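Two Arms and a Box of Red Blocks

A page for young readers, by Onyekachi Nnaji

Do you have a box at home where your small things sleep? Maybe it is for beads, or for toy cars. You open the lid, you take one thing, you close the lid again. You do it without thinking. For a robot this is a big job, and I want to tell you why.

The robots on this page belong to a kit with the name Lirko. A kit is a set of parts that you buy together. Lirko is made by a small company called Etlow, and it is sold to schools and science clubs. In the kit there are two robot arms, a gripper for each arm, and a set of practice jobs. The job I like best is called Tidy Box. It uses a clear box with a lid, a blue tray and some red blocks. 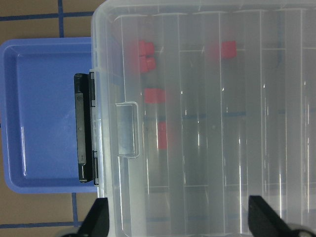

Tumemier, July

I visited the Etlow workroom for one morning to see the kit and to ask my questions. The person who answered them was Kelechi Onyeka. She teaches the arms their jobs, and she was very patient with me.

What is a gripper?

A gripper is the hand of the robot. Your hand has five fingers, and they can bend in many ways. The gripper of Lirko has only two fingers. They can come together and they can go apart. With these two movements the robot must do everything: hold a block, push a lid, let go.

Try it yourself! Put your thumb and your first finger together like a bird's beak. Now try to open a lunch box with this beak only. Then take out a grape. It is slow, yes? Now you know how the robot has to work.

Why is a clear box hard?

You can see through a clear box, and this sounds easy. But a robot looks with cameras, and a camera can be confused by clear plastic. The light makes bright lines on the lid. A block under the lid looks soft and milky, as if it is in fog. The camera sees the red color, but the robot must also understand that there is a wall between the block and the fingers. If it does not understand, it will bump the lid.

"A lid is a thing you can see and not see," Kelechi told me. I wrote this in my notebook.

This is also the reason for the grid of blue tape under everything. The tape makes big squares, like on a board game. The people can say "put the box on these squares" and then the box starts in the same place each time.

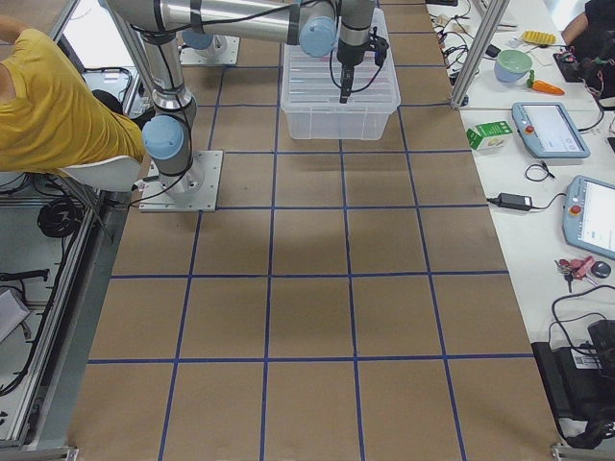 The gripper points straight down over the clear box. Blue tape makes the squares on the brown paper.

How does an arm move?

Look at your own arm. It bends at the shoulder, at the elbow and at the wrist. These places are called joints. A robot arm has joints too, and inside a joint there is a motor. On the Lirko arms many joints wear a light blue cap, so you can find them quickly. When one joint turns, everything after it moves also. So the robot must plan all the joints together, or the gripper will arrive at the wrong place.

Each arm stands on a flat metal plate, and the plate must not move. If you stand on a skateboard and try to paint a picture, your lines will go everywhere. The arm has the same problem if its foot is not fixed.

There is also a red stop button for the grown-ups. It is on the tablet that controls the arm. In the Lirko lessons, the first thing children learn is where this button is.

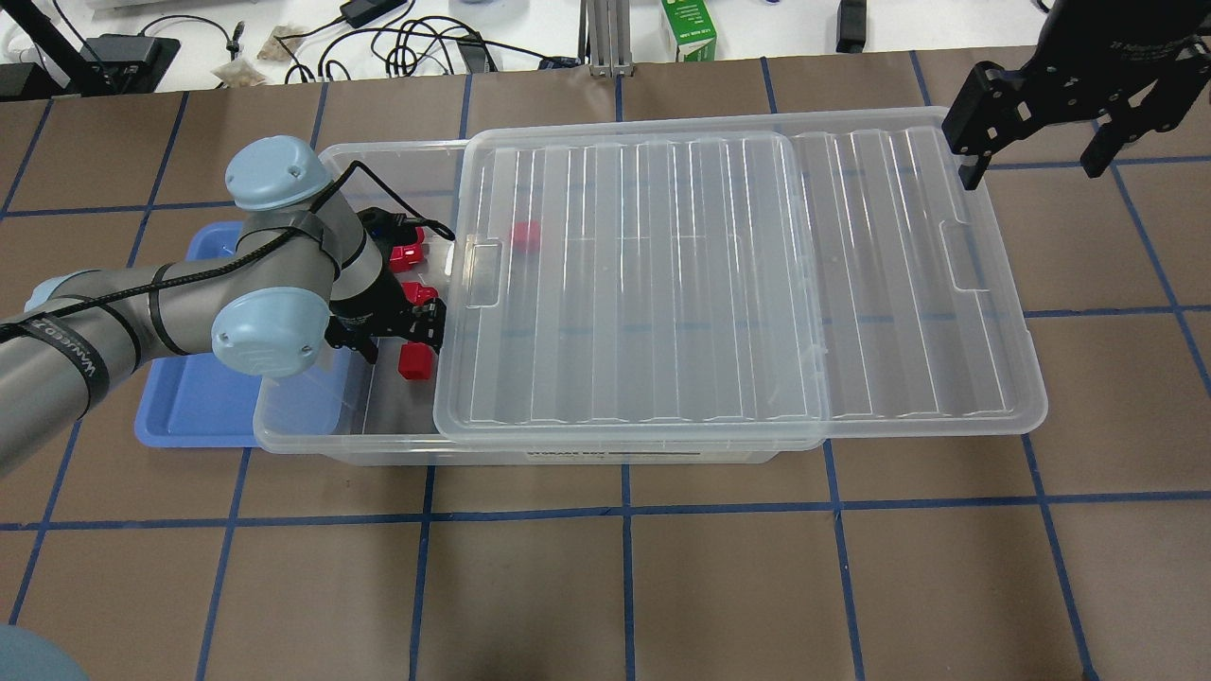 Sharing the work

Two arms can help each other, but they can also crash. So they need rules, the same as you and your brother or sister at the kitchen sink. In Tidy Box, one arm may work at the box while the other waits on its side. The lid does not need to come off completely. If it slides away a little, there is a gap, and a gripper can go down through the gap to a block.

The kit has a practice book with 12 jobs, and Tidy Box is number two. Before it comes a job with no lid, called Etim. It is good to start with that one. I saw a list of the tries that were made for Tidy Box before the kit was sold, and the list had 1000 lines! Every line was one try. Kelechi said that the bad tries are kept on the list too, and people learn from them where the robot gets mixed up. 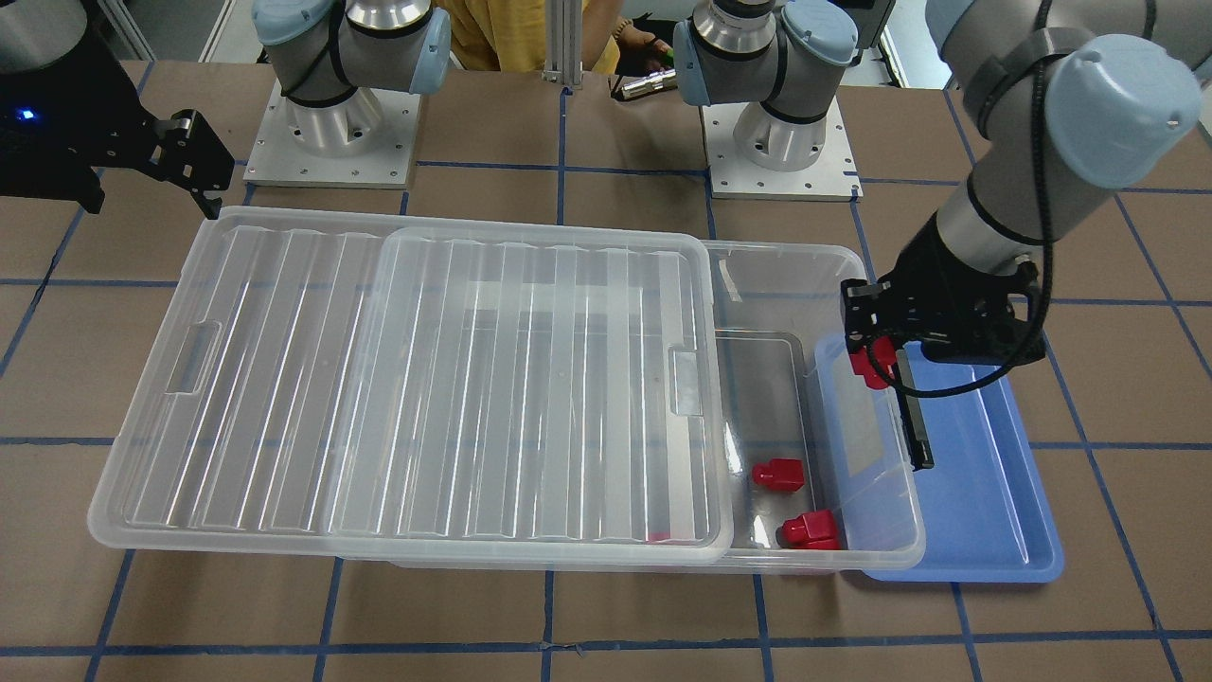 Is it a good kit?

I think it is good for a class, and less good for one child alone. The arms are heavy and you need a strong, wide table. A teacher must be in the room all the time. The practice book says a lesson takes 15 minutes, but I think you need more when everybody wants a turn.

I like that the objects are simple. If you lose a red block, you can use another small block and teach the robot again. I do not like that the practice book has such small letters. I told this to Kelechi and she agreed with me.

Words to remember

Gripper: the hand of a robot.
Joint: a place where an arm can bend or turn.
Kit: parts that are sold together.
Grid: lines that cross and make squares.

Something to do at home

Find a box with a lid and put two small toys inside. Ask a friend to close their eyes. Now you are the one who gives commands, and your friend is the robot. Say only short things, like "left," "down," "close fingers." Can your robot take out one toy? Change places and try again.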